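Boring Grippers Deserve a Longer Trial

I have a bone to pick with the way people shop for grippers, and I include myself in that, because I did it wrong for years and would probably still be doing it wrong if my boss hadn't put her foot down.

You know how it goes. A vendor sends you a loaner, you bolt it on, you run the easiest part you've got, everybody claps, and by lunchtime somebody is talking about a purchase order. We did exactly that with the Skaltarari unit two years back. Lovely thing! Soft fingers, quiet, came in a case nicer than my luggage. It picked one part from the middle of a clean tray all afternoon, and we were in love. Then we gave it parts that had been dumped, and the romance was over in 15 minutes.

So now I'm a bin person. If you want to sell me a gripper, it has to reach into a metal bin and get things out of a mess, near the walls, with pieces lying across other pieces. I don't care how it does on a foam block with a cutout. My parts don't come on foam blocks (do yours?).

The other thing I've gotten stubborn about is cables and hoses. Spec sheets give you grip force and stroke and weight, and then you get the thing on the wrist and find out that half your trouble is the plumbing.
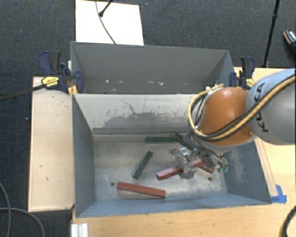
A gripper can have all the force in the world, and if the hose bundle drags on the bin wall every time you reach for a corner, you're going to spend your days rerouting hoses. I've done it with zip ties, with hook-and-loop, once with a bungee cord that I'm not proud of. Annunziata Cirillo, who has been at this longer than I have, makes every new gripper do the corners first, before it gets to try anything easy. I used to think that was mean. Now I do it too.

This September we compared the Natari and the Idow on the same arm, 20 tries each per layout, and I kept wanting to call it early for the Natari. It's faster, it looks great, and the software doesn't make me want to lie down. The Idow is homely and its manual reads like a tax form. But on crossed bars the Idow kept coming up with just the one I asked for, and the Natari kept bringing a friend along. It took some nine layouts before I'd admit that was a pattern.

Would I buy the Idow? Maybe. The price stings, and I still want to see what a month of scraping along bare metal does to the fingers. We've also got a Moldovan controller on the shelf that's supposed to play nicely with both, and I haven't had the nerve to open that box yet.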